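Packing light for walking holidays
Speaker notes, Latley Ramblers evening, July 2023

Slide 1. Say hello and thank Ourania Vrettos for the hall. Talk runs 25 minutes, then tea.

Slide 2. Start with the bed. Put everything you mean to take on top of the covers the night before you pack, and leave it there until morning. Most people take something away when they look again.

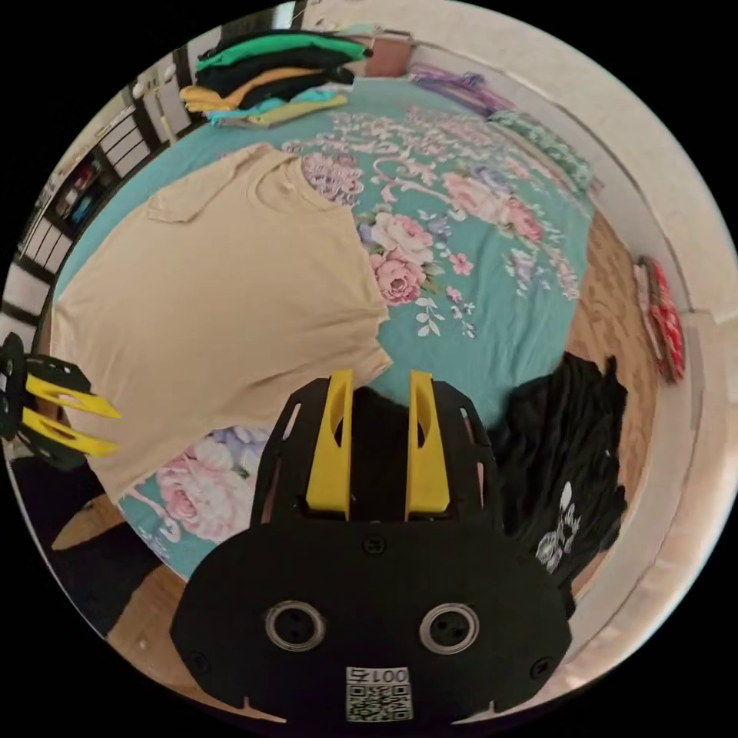

Then weigh what is left. My bag for the Prutton path came to 18 pounds the first time, and I was sore by lunch. Mention the spare boots I carried all week and never wore.

Slide 3. Clothes. One set to walk in, one set for the evening, one spare layer. Wash socks in the basin each night. Roll them in a towel and stand on it before hanging them up. Cotton takes too long, so leave it at home.

Slide 4. Thin things. They go in last, down the sides of the bag. Tights under walking trousers are warm and weigh next to nothing. Janka Sýkora wore hers every day in May and will say so if asked.
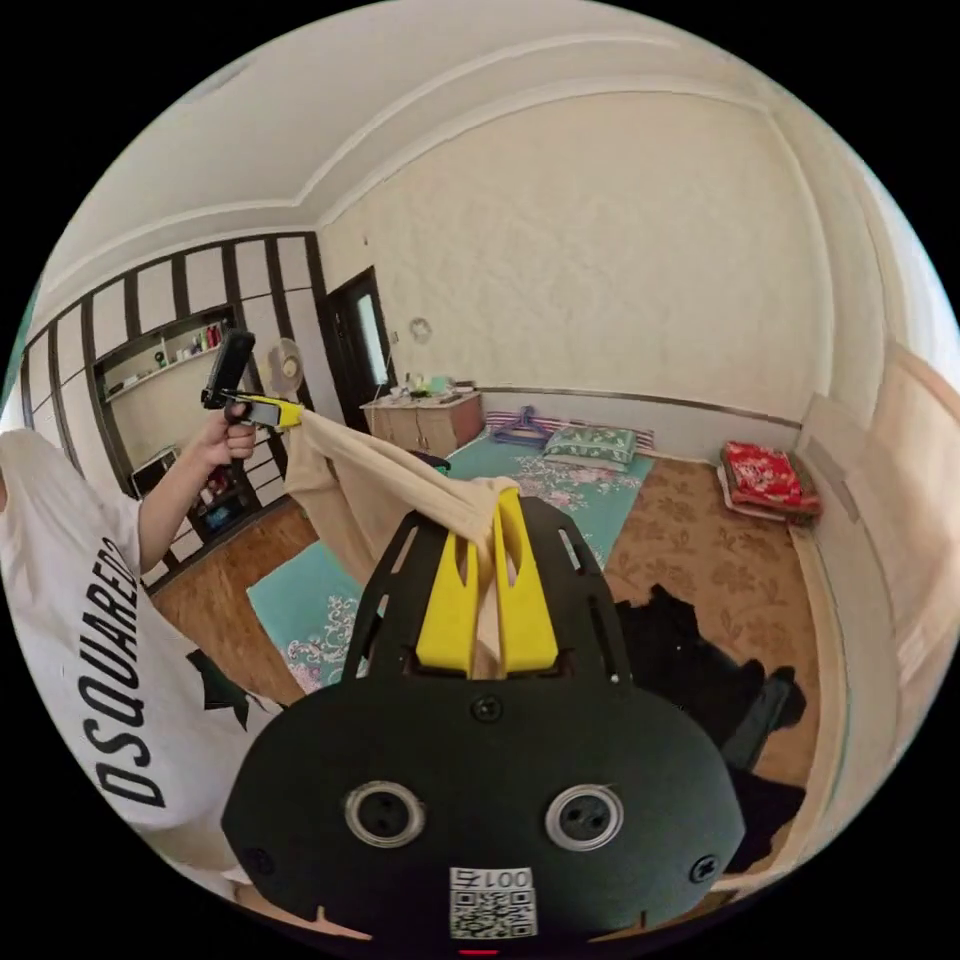
Do I need a waterproof if the forecast is dry?
Take one anyway. Forecasts for the hills change overnight, and a light jacket folds down small.

Slide 5. Food and water. Shops are shut at lunchtime in Bukine, so buy bread before you set off. Pass round the map here.

Slide 6. Bag transfer. Read out the prices from the sheet. Names for the next trip go to Mackenzie Boychuk by the door.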